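# Natural dye notebook, walnut hull on cotton

30 May 2020
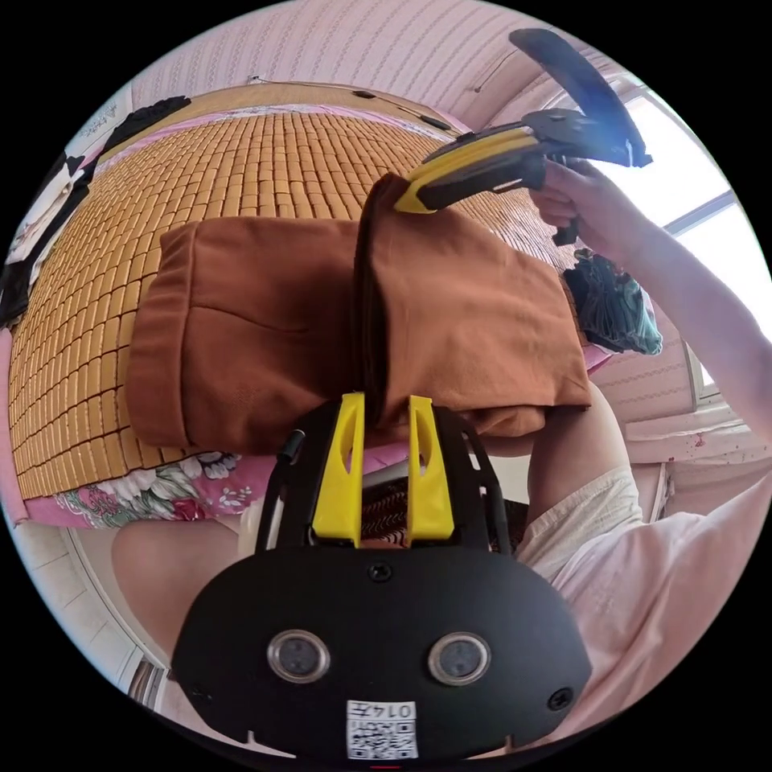 *2 min read*

Second round of the walnut dye. I write it the same evening so I do not forget the order of steps, as happened with the onion skins.

The hulls are the ones I collected in December behind the Lalside road and dried on newspaper. I used 400 g of dry hulls for 2 shirts' worth of cotton. Soaked overnight in the big enamel pot, then kept just under boiling for the morning. The smell is strong, like wet leaves and ink. Kitchen window must stay open.

Mordant: alum only this time. Mizanur Herath thinks I should do tannin first and then alum, because cotton does not take the alum well alone. He is probably right, his samples from Castlow are more even than mine. But I wanted one change per round, so tannin waits.

Times in the bath, from the pot side:

- strip A, 20 minutes: pale tan, a little pink when wet
- strip B, two hours: medium brown, good
- strip C, left in until the bath was cold: darkest, but patchy where it was folded under itself

Strip C is my mistake. I stirred at the start and later I forgot it. The pot is too narrow for that length and the cloth must move freely.

Iron water: a few drops on a cut from strip B. It goes gray-brown very quickly. I do not like it for clothes, maybe for the cushion backs.

Alper Kaplan asked for the color of the Ñahui blanket, which is more red than anything here. I don't think walnut alone can reach it. He suggests madder over walnut. I have a small bag of the Brolden madder left, but the label has no year on it and the powder looks dull. Test on scrap before promising him anything.

To do:

- wash strips A and B with plain soap, compare with the unwashed ends
- put half of B in the south window, cover the other half with card
- ask Mizanur how long he keeps his tannin bath
- find a wider pot (aluminum is not OK, it changes the color)

The used bath is strained and in the jar with the blue lid. Still quite dark, should be good for one more.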